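Seasonal Climate Observers - Bastanton Weather Station

The Bastanton station is taking on two seasonal observers for the winter and spring. The station has kept daily records of rainfall, snow depth, temperature and wind since 1955, and the posts cover the months when storms off the lake are most frequent.

Observers read the instruments at 7 a.m. and 7 p.m., enter the readings in the station log and send them to the regional office at Torngate. During storm warnings, readings are taken every hour and one observer stays on site overnight. You will also clear snow from the gauges, check the wind mast after high winds and help scan the older paper logs, many of which have never been typed up.

The work is 26 hours a week, split between early and late shifts. Pay is hourly, with a higher rate for overnight storm duty. A shared room in the station house is available at no charge, with a kitchen, laundry and parking. Observers buy and cook their own food.
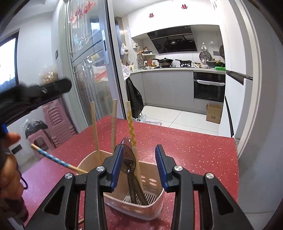 Utensil caddy on the kitchen counter, station house.

You do not need a degree in meteorology. We do ask for:

A high school diploma or equivalent
A valid driver's license and experience driving on snow
Legible handwriting - the log is still kept in pencil
Ability to climb a short ladder and lift a full snow gauge

Experience with a volunteer rainfall network or an airport weather desk is useful. Training takes place in the first week and covers the Korance data logger, cloud identification and the station's own rules for measuring drifted snow.

To apply, send a resume and a one-page letter to Takeshi Shibata, Station Manager, Bastanton Weather Station, Van Rooij Road. Please say in the letter which shifts you prefer and whether you would need the room. Applications close at noon on the last day of February. Interviews will be held at the station or by phone.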